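Groltis Cricket Club
Minutes of the February meeting, held in the pavilion, 7.30 p.m.

Present: Ailsa Jardine (chair), Euan Imrie, Greer Baird, Slamet Chong. Apologies: Chun-yin Yen.

1. Last minutes
Agreed, with one change: the friendly at Tilley is a 40-over game. Signed by Ailsa.

2. Nets
Euan reported a brilliant turnout at winter nets, including four juniors who had never held a bat before Christmas! Slamet will ask the school for an extra hour up to Easter.

3. Ground and kit
The new square covers cost £3190, all paid. Greer is thrilled with them and wants everyone to come and see them rolled out. Two junior helmets to be replaced before the first match. Spare bails to be kept in a drawer.
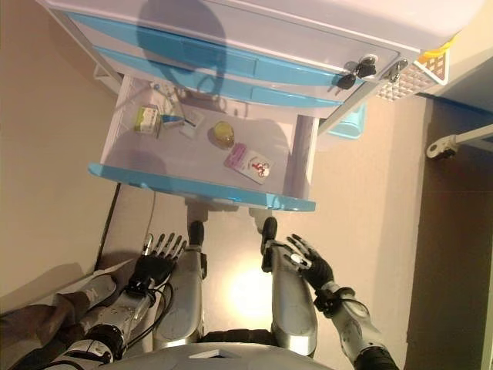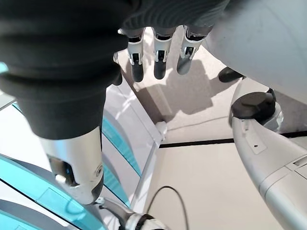 4. Fixtures
Pascu have agreed to play home and away again, which is lovely news after last summer's tie (240 each, what a match). Plillow can only offer an evening game. Accepted, start 6 p.m. Euan to confirm both in writing.

5. Junior section
Greer proposed a proper under-11 side this year and it was agreed with real delight. Chun-yin has sent word that he is happy to coach. Parents' letter to go out this month, 100 copies.

6. Any other business
Slamet asked for better teas. Ailsa to draw up a rota.
Sight screen wheels: Euan has the grease.

Meeting closed 9.10 p.m. Next meeting in March, same place.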